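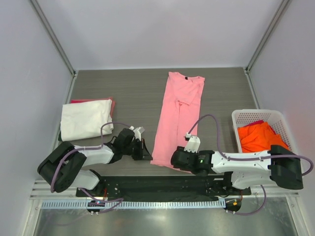
## Wash temperatures and drying cycles: changes to the shared laundry rooms

The laundry rooms at Tutthorpe and Gakthorpe move to the new machine settings on 31st March. The change affects default wash temperature, spin speed, dryer cutoff and the way cycles are billed. Residents who select a program by number should read the section on renumbering before their next wash, as program 2 no longer means what it did.

### Default temperature

The standard cotton program drops from warm to cold. Water heating accounts for most of the energy in a warm wash, and the meter readings taken at Tutthorpe since December show the same pattern. The building logged 963 cycles over the period. Of those, 702 were run on the standard cotton program without any change to the settings, so the default has more effect on the utility bill than anything else on the control panel.

Warm and hot washes are still available. Press the temperature key after selecting the program and before pressing start. The machine does not remember the choice, and the next user gets the cold default again.

Powder detergent does not always dissolve fully in cold water, particularly on the short program. Use liquid, or dissolve the powder in a cup of warm water and pour it into the drum before loading. Do not pour it into the drawer, where it can set in the siphon. Two of the service calls at Gakthorpe this winter were for blocked siphons, and both drawers had to be removed and soaked.

Towels, bedding and anything used during an illness should still be washed hot. Check the care label first.

### Spin speed

Spin speed on the cotton program goes up one step. Clothes come out of the washer with less water in them, and dryer time falls accordingly. The trade-off is creasing. Knitted cotton tolerates the higher speed well. Woven shirts and linen do not, and should go on the easy-care program, where the spin speed is unchanged.

An unbalanced load will stop the spin. The machine makes several attempts to redistribute the load, then drains and ends the cycle with the balance light on. A single bath mat or a single heavy hooded sweatshirt will usually trigger this. Add a few smaller items and run the spin program alone. There is no charge for a spin-only cycle.

### Dryer cutoff

The dryers at both sites were running on timers. They now run on moisture sensors, which were already fitted but had been disabled by the previous contractor. The sensor is a pair of metal strips inside the drum, just below the lip of the door. Wet fabric touching both strips completes a circuit. When contact becomes infrequent, the dryer assumes the load is dry and begins cooldown.

Two things interfere with the reading:

- Fabric softener sheets leave a film on the strips, and the dryer reads the load as dry too early. Wipe the strips with a cloth and a little white vinegar if your load comes out damp.
- Very small loads miss the strips. Below about a quarter drum, use the timed setting, which remains available as the last position on the dial.

Mixed loads are a weaker point of the system. Jeans and thin T-shirts dry at different rates, and the sensor responds to the average. Sort by fabric weight as well as color if you want everything dry at the same time.

Clean the lint screen before each load. A clogged screen lengthens the cycle and can trip the thermal fuse, which takes the dryer out of service until a technician replaces it.

### Program renumbering

The new control panels from Skondia use a different order. The list below is posted inside each laundry room door.

| Program | Old panel | New panel |
|---|---|---|
| 1 | Cotton, warm | Cotton, cold |
| 2 | Easy care | Short wash |
| 3 | Wool | Easy care |
| 4 | Short wash | Wool and delicates |
| 5 | Spin only | Spin only |

The wool program uses a reduced drum action and a low spin. It has a maximum load of 8 pounds. Overloading it does not stop the cycle, but the rinse will be poor and detergent will remain in the fabric.

### Billing

Cycles are now charged at the start of the wash. If a machine faults before the first drain, the charge is reversed automatically. If it faults later, report it using the code on the display and the machine number on the front panel. Liam Birkett processes the refunds for both buildings and needs both items to match the report against the log.

Existing cards work on the new readers. Hold the card flat against the reader until the balance appears. Removing it early cancels the transaction.

### Service schedule

Yazıcı has the maintenance contract for washers and dryers. Their engineer checks the inlet filters, door seals and exhaust ducts at each quarterly visit, and rooms are closed one at a time while this is done. Closure notices go on the door the day before.

Exhaust ducts at Gakthorpe run longer than the manufacturer recommends and have an extra bend behind the boiler room. Gillespie Munro has asked for a quotation for a booster fan. Until one is fitted, expect dryer cycles at Gakthorpe to run longer than at Tutthorpe for the same load.

Faults can be reported by phone to the site office or on the form beside the card reader. Leave the washer door open after use so that the seal can dry.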